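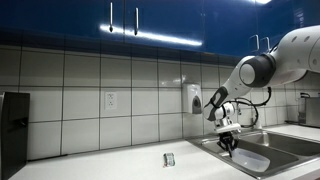
Ashraful Navaratnam reckons the whole collection should have been called "tap water, with opinions", and having read all 169 entries again I can't say he's wrong.

Ornby Tap Notes, readme

A plain table of what people in the Ornby district think their kitchen tap water tastes like. One row per tasting. No chemistry, no lab, no claims about anyone's health.

What's in it

notes.csv has the tastings. streets.csv matches each tasting to a neighbourhood, never to a house number. words.txt is the list of tasting words, which started at 30 and should have stayed there. "Swimming pool" and "pool, swimming" are still separate entries. Sajib Biswas has promised to merge them.

Columns

suburb: Cloltent, Samarakoon or Ornby proper
colour: clear, cloudy, or "other", with a free text field I'd skip if you're eating
flavour: up to 3 words from the list
score: 0 to 10
remark: whatever they wrote, spelling untouched

Known problems

Tasters were neighbours of ours, so the sample leans heavily towards people who'll answer the door. Cloltent is over-represented, and Cloltent is also very proud of its water. Almost 19 rows have a score and no flavour, mostly tens. One taster in Samarakoon gave every glass a four, including the bottled one we slipped in as a check.

The August tastings were done with the water straight from the tap. Later ones sat in the fridge first. There's no column for this. Sorry.

Licence

Use it for whatever you like. Credit "Ornby Tap Notes" and please don't put it on a label. Corrections go to Sajib, in the body of the email, no spreadsheets.

Last updated March 9, 2025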